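We Sold the House on Dvorak Street (and I Have Thoughts)

Posted 31st December

So we did it. The house on Dvorak is sold, the keys are handed over, and I'm writing this from a rental in Besmont with a folding chair under me and a cup of tea on a moving box. I promised a few of you I'd write up how the whole thing went, because when we started I went looking for stories from regular people selling regular houses and mostly found ads.

Quick background if you're new around this blog. We bought the place eleven years ago, when Sullville was still the town you drove through to get to somewhere else. Three bedrooms, a bath and a half, a yard that slopes just enough that every ball we ever owned ended up at the back fence. I loved that house. I also cussed at it most weekends.

We decided to sell in March. I say decided, but really we'd been circling it for ages, and then one night over dishes we were both talking about the next place like it already existed. So I called an agent the next morning before either of us could chicken out.

Well, I called 3 agents. The first one wanted to list it so high that I got nervous just hearing the number. The second kept calling the half bath a powder suite, and I couldn't picture myself keeping a straight face through months of that. The third walked around with a little notebook, asked how old the water heater was, and told us flat out that the carpet in the hallway had to go. I signed with her that same week. She was right about the carpet, too, and I'm still a little sore over it.

Now, money, because that's what I always want to know when I read these. We spent 4,000 dollars getting the house ready. That covered the hallway floor, paint in the front rooms, a new back door and having the gutters cleaned and rehung on the garage side. I had a much longer list. Our agent crossed off most of it! She said buyers would rather pick their own light fixtures, and that the kitchen was fine if I'd just clear it off.

Clearing off the kitchen was the hardest part of the entire sale, and I include the paperwork in that. I'm a leave-it-out person. The toaster lives out, the mail lives out, the bread, the vitamins, the good scissors. For showings it all had to vanish, and I had a laundry basket I'd sweep everything into and then shove in the trunk of the car. I drove around with that toaster for weeks. 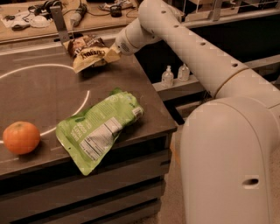 And snacks, oh my gosh, the snacks. When you have to be out of the house for an hour every time somebody wants a look, you eat in the car a lot. We had a whole routine going by the end. Park by the ball fields, split whatever was in the glove box, watch the clock, go home and try to guess from the footprints in the carpet which rooms they'd liked.

The showings themselves were run through an app called Flolow, which our agent's office uses. I was suspicious of it at first (I'm suspicious of anything that wants to send me notifications) but I came around. You get a request, you tap yes or no, and afterward the buyer's agent can leave a comment. Some of those comments stung. One person wrote that the house had "a lot of doors." I have turned that over in my head many, many times. It has the number of doors a house has!

We had a slow stretch in the summer that I'd rather forget. Two weeks with no requests at all, and I started walking around at night noticing every crack. I wanted to drop the price right then. Our agent asked us to wait through one more weekend, and then if it was still quiet we'd talk. It was still quiet, so we talked, and we came down a little. I won't pretend that felt good. But the phone picked up again after that, and I stopped staring at the ceiling.

Then we got an offer, and then we lost it. The buyers' own sale fell apart at the other end and they had to back out. I'd already picked paint colors for a house we hadn't even found yet, so you can imagine the mood. We ate pancakes for dinner and put the sign back the way it was.

The second offer came in the fall from a couple who'd seen the house back when it was first listed and had apparently been thinking about it all along. They asked for a few repairs after the inspection, mostly small stuff. A loose handrail on the basement stairs, an outlet by the washer, a bit of flashing near the chimney. We fixed the handrail and the outlet ourselves and gave them a credit for the flashing. There was some back and forth over the date, and they wanted the shed shelves to stay, and I was happy to never carry those shelves anywhere.

From the day the sign went up to the day we closed was 193 days. I know that because Flolow sends you a cheery little report at the end with the total on it, and I'm not sure who that report is meant to please.

A few things I'd tell anybody in the same spot. Ask an agent what they'd leave alone, as well as what they'd fix — you learn a lot from the answer. Find your title papers before you need them, because ours were in a box marked Christmas. Read the list of what stays with the house one extra time. We nearly gave away the curtain rods my grandmother left me, and that would've been an awful phone call to make. And get your own moving quote early, even if you don't have a date. The prices at the end of the year made my eyes water.

Closing took less than an hour. I expected to cry and mostly I just signed my name over and over until it stopped looking like my name. Then I went back to sweep the garage one last time, and that's where I lost it, next to the pencil marks by the light switch where we'd kept track of how much snow we got each winter. I took a picture of them. I left a note for the new owners in case they want to keep it going.

We're in the rental until spring, and I've already got two places here in Besmont saved on my phone. One of them has a terrible kitchen and a porch I can't stop thinking about. We're going to see it next week if the roads are okay.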